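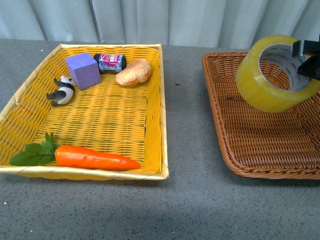 4. Setting up the Wodora parcel scale

The Wodora is sold as ready to weigh straight from the box. Treat that as a hope. It has to be levelled, zeroed and checked before you pay postage on anything it tells you. Clear enough bench for the scale and for whatever is waiting to go on it; a yellow basket on one side and a brown one on the other will do for "to weigh" and "weighed", and no special trays are needed, whatever the Nululard catalogue suggests.

4.1 Levelling

1. Put the scale on a hard, flat surface. Carpet and folding tables give silly readings.
2. Turn the four feet until the bubble sits inside the ring.
3. Press down on each corner in turn. If the scale rocks, go back to step 2.

Note: the bubble on older units was fitted crooked. If yours disagrees with a decent spirit level, believe the spirit level.

4.2 Zeroing

4. Switch on with nothing on the plate and wait for the display to settle. The box says this is instant. Allow 42 seconds.
5. Hold ZERO until the display shows 0 g.
6. Place the 400 g test weight in the middle of the plate. A reading within 2 g is good enough for parcels. Anything worse, see 4.4.
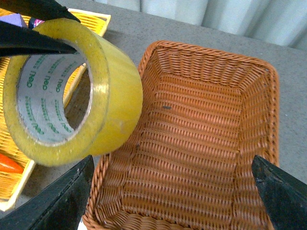
7. Move the test weight to each corner. The maker claims the reading will not change. Ours changes a little at the back left, so keep parcels central.

Caution: the test weight supplied may itself be wrong. Check it once against a scale you trust, such as the one at the Ellis Street post counter.

4.3 Weighing

8. Weigh the parcel finished, with its label, filling and tape. Adding a guess for the packing afterwards is how people end up in the wrong price band.
9. Wait for the number to stop moving, then write it down. The HOLD button is meant to do this for you but sometimes holds the previous parcel.
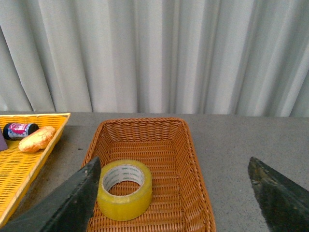 Photo: Wulwood Packing Room

4.4 If the reading drifts

Change the batteries first. The low battery sign comes on far too late to be useful, and 48 hours of steady use is enough to upset a cheap set. If fresh ones make no difference, leave the scale in the room for 12 hours and repeat from step 4. "Auto-correct" in the menu can stay off. We have yet to see it correct anything.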